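Skekthorpe Hall – spring walk-through, my notes

Did the walk-through in March again this year, starting at 8 in the morning so I'd have the building to myself before the dance class. Same sheet as always, OK / FIX / WATCH, and my comments after each line. I ramble, sorry!

Front doors: OK. Both leaves swing out and latch. The closer on the left one is slamming again, so I backed the screw off a quarter turn.

Exit signs: FIX. The one over the kitchen door goes dim when you hold the test button. I've got a new battery on order from Trukeo and will swap it when it lands.

Fire extinguishers: OK. Four of them, all in the green, pins in, tags punched. The one by the stage had coats hanging over it (again!) and I moved the hooks.

Stage stairs: WATCH. Third tread creaks and the nosing is lifting on the right. I put a screw in it. If it lifts again that whole tread should come off.

Curtains and hung fabric: WATCH. This is the line I spent the most time on. Any cloth that goes up on a wall or overhead needs a flame-retardant label or a certificate in the binder, and I could only find paper for the main drapes. The rest I'm marking as unknown until somebody digs it out. Also check whatever is holding it up – clamps tight, brackets snug to the wall, cords not frayed and not tied off to a sprinkler pipe.

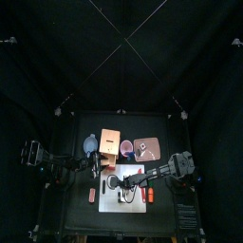
Hooman Nouri wrote back on the draft that a label alone shouldn't count, as the treatment on some cloth washes out, and he'd like the last cleaning date written next to every piece in the binder. Good point, and I've added a column for it. He also asked if the side-room cloth could be tested with a snip from the hem. Fine by me, as long as it's done outside and with a bucket handy.

Outlets and cords: FIX. Two power strips plugged into each other behind the piano. I unplugged the second one and left a note. Cover plate cracked by the coffee urn, new one is 61 cents at the hardware store and I'll just buy it.

Occupancy card: OK. Still reads 287 for the main room, still screwed to the wall by the light switches. It's getting faded though.

Kitchen: OK. Hood filters are cleaner than last year, thank you whoever did that. The Vonico range lights on all burners. Gas shutoff is reachable now that the folding chairs live somewhere else.

Ladder: FIX. The 12 foot one has a bent foot. I've taped it shut and put it in the boiler room. Please don't borrow it! The short one is fine.

First aid box: FIX. Out of large bandages, and the burn gel is expired. Ansari Pharmacy has both, I'll stop in on my way home.

Back lot light: WATCH. Comes on at dusk but flickers for a minute first. I'll look at it again when I bring the battery over.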